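Dendbridge Three-Sided Bench Enclosure
Manufactured by Kekelico. Sold through Herath and authorized resellers.
Page revised Jan 20, 2021

Overview

The Dendbridge is a freestanding bench enclosure for handling and sorting small electronic items: flat devices, power bricks, patch cables, adapters. It consists of a wood-grain work surface, a back wall, a left wall, a right wall and the metal profiles that join them. The front stays open for access across the full width.

Walls are supplied in one pale grey, without pattern or print. Dark items and their cables stand out against it, and the tone shifts only slightly as the room light changes. Other colors are not offered for this model.

The work surface is ordered separately from the wall set. Grain runs side to side. The finish may vary between a light and a warmer orange-brown tone depending on lighting, so customers matching existing furniture should ask for a finish sample before ordering.

Corner and edge hardware

A silver aluminum post stands at each rear corner, where the back wall meets the side walls. A grooved aluminum rail runs along the right edge of the work surface. The groove accepts standard sliding nuts — these are not included — and can carry clips, stops or a cable guide.
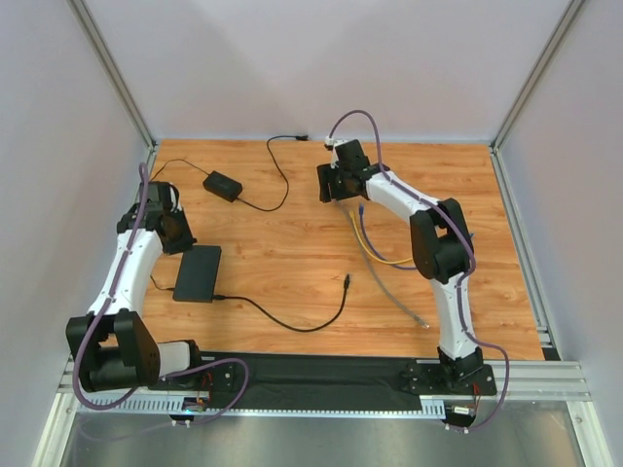

Customer comment: We ordered the wall set in October for a bench where we check returned cables and chargers. The plain back wall did what we wanted, and grey leads are easier to follow on the wood than they were on our old white top. My one complaint is the rail. Sliding nuts have to go in from the end, and once the unit is against a building wall there is very little room to do it. The instructions should say so on the first page.

Reply from Herath: The comment is correct. Load the nuts before the enclosure is moved into position. The assembly sheet has been changed and now lists this as step 2, ahead of leveling. Customers with the older sheet can request the new one by order number.

Work surface

The surface is rated for an evenly distributed load of up to 400 pounds. Point loads should be spread with a pad or plate. Equipment may be fastened along the front edge with through-bolts. Mark and drill from the top side, with scrap material clamped underneath to limit breakout.

Flat devices with a smooth case can slide when a connector is pushed in. For repeated plugging and unplugging, use a thin non-slip mat under the device or fit a stop to the rail side. Mats with adhesive backing are not recommended on this finish.

Cables should be laid with slack on the surface and kept clear of the open front. A hanging plug will pull a light device off its mark. Where several cables share the bench, route the permanent ones outside the working area first and leave the center for the item being handled.
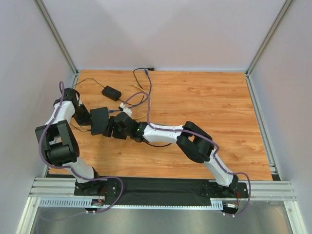

Items under test are best kept near the middle of the surface, with clearance on both sides. Small parts placed tight against a rear corner are harder to retrieve and sit in the darkest part of the enclosure.

Lighting

No lamp is supplied. Diffuse overhead light is preferred. Illuminance above 3,000 lux at the surface tends to cause glare on glossy black cases and should be avoided. A single spot lamp will throw hard shadows on the back wall — two lamps set wide apart will soften them.

Cleaning

Wipe the walls and surface with a damp cloth. Do not use acetone or abrasive pads. Vacuum the rail groove with a narrow nozzle.

Ordering

Wall set, posts and side rail: Dendbridge W
Work surface: Dendbridge S
Replacement rail, right side: Dendbridge R
Brornau clip pack for grooved rail: sold separately

Stock items leave the warehouse within five business days. Work surfaces ship flat on a pallet and require a loading dock or a liftgate truck. Inspect corners before signing for delivery.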